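Questions we get about our puzzle library
378 shares 3 comments

How do I borrow a jigsaw from Skidwood?
Just come on in and browse! Pick whichever box catches your eye, sign the blue book by the door (name and phone number is plenty), and it's yours for a month. If you're a slow puzzler like me, give us a call and we'll happily give you another.

How big a table do I need?
This comes up all the time, bless you. A regular desk with a wood top will do nicely for most of our 1000-piece sets, so long as you can lean over it and reach the far side without straining your back.
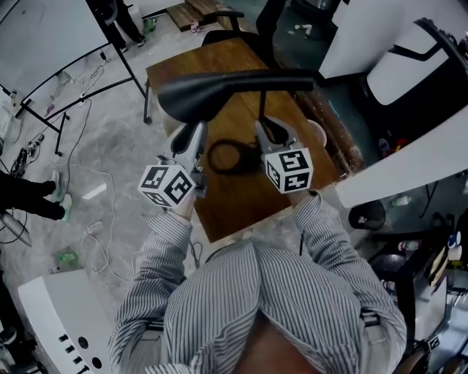 Do you have anything larger?
We do! There's a small shelf of 2000-piece puzzles, mostly harbors and gardens, and they go fast in August when folks have company staying. I'd measure your table first, and maybe the dining room too.

What if a piece is missing?
Please don't fret. Tuck a note in the box telling us where the gap is, and Malsha Gazi will mark the lid so the next family knows. Stray pieces can be dropped in the mail slot at our Parthorpe branch any time, even after we've closed up for the evening.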